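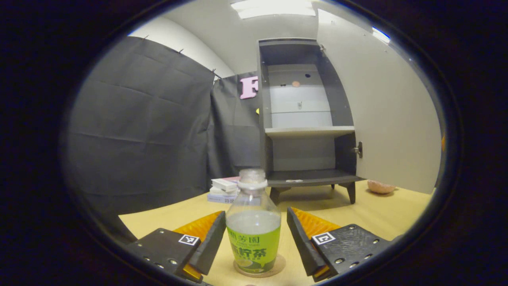 Flitville Reading Room
Table, drinks and shelving check, with comments
Sheet 26, completed 18 May 2019
Area covered: the long table and everything standing on it, the open-fronted cabinet, the floor and walkways near both

A word before the list. I have filled this in the way I always do, which means the ticks are short and the comments are not. If you only want the ticks, read the first line of each item and skip the rest, I shan't be offended. Anything marked "Attend to" wants doing before the next sheet.

1. DRINKS AND LIQUIDS

1.1 Drinks at the table are in bottles with a screw cap
OK
Comment: One bottle out when I began, a slim clear plastic one with a white cap and a very cheerful lime-green label, lemon tea by the look of the lemon on it. It is exactly the sort of bottle we ask people to bring. I know some of you are fond of your open mugs, and I am too, but a mug going over reaches the far side of a table before you have put your pen down.

1.2 Bottles and cups stand on a coaster
OK
Comment: The tea was on one of the round cork coasters, bless whoever put it there. The table top is a light colour and shows every ring, so please do keep using them. The Toom coasters we tried before were prettier but they slid, and I would sooner have plain cork that stays where it is put.

1.3 Part-finished drinks are named or taken home
Attend to
Comment: The lemon tea was half full with no name on the label side facing me. I have left it be for today. A bit of masking tape and a pen live in the top drawer by the door, and it takes a moment to write your initials.

1.4 Drinks kept away from paper goods
Attend to
Comment: There is a little stack of white items, one with a touch of pink on top, standing just behind the bottle. Nothing was spoiled and I don't want to make a fuss, but that is closer than I like. An arm's length is the rule and it is a good one. Please move the stack along, or move the drink.

2. THE TABLE

2.1 Table stands level and does not rock
OK
Comment: Leaned on all four corners, and then had a second go at the one nearest the window, which used to be the naughty one. The felt pad we put under it in November has held up beautifully.

2.2 Surface free of splinters and raised edges
OK
Comment: Ran a dry cloth along both long sides and it didn't catch once. It could do with a feed of oil before the weather turns, but that is housekeeping and I only mention it while I think of it.

2.3 Surface wiped down after use
OK
Comment: Warm water and a drop of washing-up liquid, well wrung out, please. The Aratine spray is for the windows only. It leaves a bloom on wood that is a devil to shift.

3. THE CABINET

3.1 Cabinet stands steady and cannot be pulled forward
OK
Comment: The dark grey one with the open front. I gave it a good firm tug at shoulder height and it stayed put. Wall fixing checked by hand and snug. The job reference for the bracket is 881, should anyone want to look up the paperwork.

3.2 Heavy things low, light things high
OK
Comment: Much better than on the last sheet, thank you all. I did shift one box file down a shelf, so if you are looking for it and feeling cross with me, look lower.

3.3 Nothing overhangs the front
OK
Comment: As the white door can't hold things back while it stands open, please push everything in until it touches the back panel. Small children come through here with their coats flapping.

4. FLOOR AND WALKWAYS

4.1 Route from table to door is clear
OK
Comment: Clear on both passes. Bags go under the table or on the pegs.

4.2 Leads and cables tucked away
Attend to
Comment: The lamp lead is creeping out from the skirting again. I have pressed it back with my foot, which we all know lasts until teatime. Two new cable clips needed, please, and I have put in Femum order 346 for a packet.

4.3 Spill kit present and complete
OK
Comment: Cloths, paper roll and the yellow sign all in the bucket under the sink. The paper roll is getting thin. I will bring one over when I next come.

TO DO FROM THIS SHEET

Name tape on part-finished drinks (1.3)
Move the white stack away from the bottle (1.4)
Fit cable clips to lamp lead (4.2)
New paper roll for the spill bucket (4.3)

Items passed: all except 1.3, 1.4 and 4.2. Please initial against each job in the margin as you finish it and put the sheet back on its hook by the kettle.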